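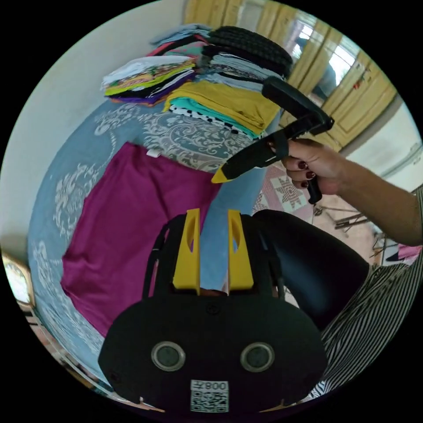 The bed in the spare room

Does a 300 thread count sheet really sleep cooler than a 205? The store in Grodcombe wants $100 more for it and I don't buy it.
Eirlys Nicholas

Thread count tells you very little. Weave matters more — percale breathes, sateen holds heat. Keep your $100.
zestia722

I have the expensive ones and slept fine all July. Might have been the fan, though.
Aitken

Anything over 205 is marketing. Wash them twice before judging.
flekavgate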